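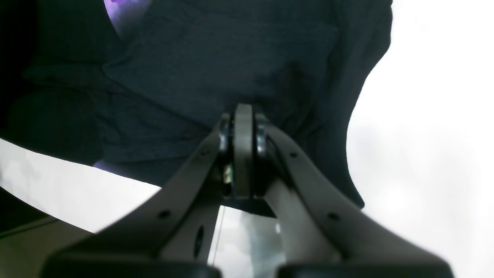 A work table is a table with a flat top used for handling, cutting, sorting or folding material. In the garment and linen trades it is also called a folding table or finishing table. It differs from a desk in that it has no drawers under the front edge, so the user can stand close to it.

Dimensions
The height of a standing work table is usually set between the user's hip and elbow. In the Cornik series the top is fixed at 36 inches from the floor and is 30 inches deep. The Bastum series has the same depth and uses threaded feet to correct for uneven floors. Tables meant for sheets and large pieces of cloth are deeper and are often reached from both sides.

Surface
Tops are made of solid wood, coated board, steel or plastic. A smooth top lets fabric slide without snagging. Light colors make lint, stains and dark thread easier to see, but they can cause glare under strong lamps. Matte finishes reduce this effect. 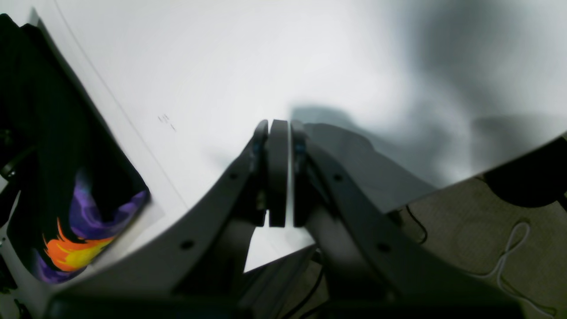
White tabletop, toward the back edge

Edges
The front edge is commonly rounded. The back edge may be left square so that the table can stand flush against a wall, or fitted with a low lip to stop items from falling. Amport model 503 has a removable lip; model 102 has none.

Maintenance
Coated tops are wiped with a damp cloth and mild soap. Worn or chipped edges should be sealed, as water can enter the board and cause swelling.

See also
Workbench
Ironing board
Cutting table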